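Notebook, bench 2
Sep 3, 2023

Mululine wrist kit, trial unit from Bratano. Continuing from the August notes. Loan runs out soon, so this is mostly me trying to get to a yes or no on buying it.

What's in the quote: camera, wrist bracket, cable, tag sheets, one seat of the Narov software. 625 for the set, and 208 a year after that for updates. Replacement tag labels are extra, price not given. I wrote to ask.

Mounting went fine. The bracket holes matched our flange without an adapter. The cable is too short to follow the arm all the way around at the last joint, so I have it on the outside with hook-and-loop and a limit set in the controller. Not something I'd want to leave like that for good.

Calibration against the marker card takes a few tries. The software wants whole markers and throws out any view where one is clipped, but it still uses the others on the card, so you don't have to get the entire card in view. It does not tell you which marker it rejected. You have to open the log and look for the ID.

Set up today with the black backing, marker card on the left, white blocks with the knobs on top. Started with the center block, approaching from the front and stopping short of the knob.
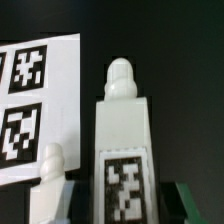 Naledi Ndlovu thinks we should be testing the software with no tags at all before we spend anything, as the parts we get from Khương come in untagged and nobody is going to stand there sticking labels on them. Her view is that the tag mode is the easy half and any cheap camera would do it. She'd put the money toward a longer loan.

Fair point. I tried the tagless mode for an hour in August and it was slow, but that was the older release. Will load the new one and run it again on the same blocks.

Things to watch with the labels: the printed pattern on the block label is grainier than on the card. Need to compare a label from the kit with one from our own printer, same size, same distance. Also the approach height. Come in too low over a block and the label runs out of the bottom of the view, then the pose drops to the last good value with no warning. That one bothers me more than the price.

Settings for the next run:
exposure fixed, auto off
approach speed 5 percent
8 repeats per block, log saved every time

To do:
ask Bratano about a longer cable and label prices
ask if the stale pose can raise a fault
new release, tagless mode, with Naledi
move the cable before anyone else uses the arm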